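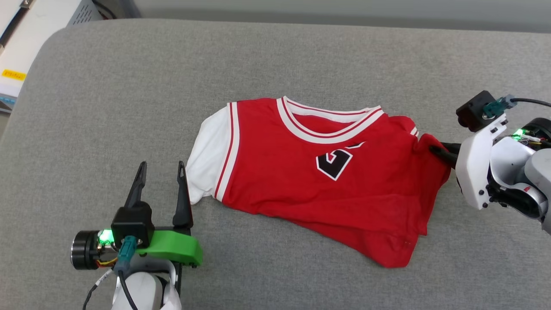 Issue 11, p. 3

Two-arm build at the Draltgate shared workshop is onto laundry now. Red basketball jersey, right gripper holding the shoulder, left one open and waiting. Green printed bracket on the left is Hye-jin Cho's, wiring too. Folding code is by Ro-un Min, who wants sleeves next, then towels. Parts so far come to nearly 3,629 dollars, mostly motors. Cameras sit on top of both grippers, cable routing still bieng argued over. Open bench again in Febuary, 7 pm, bring shirts.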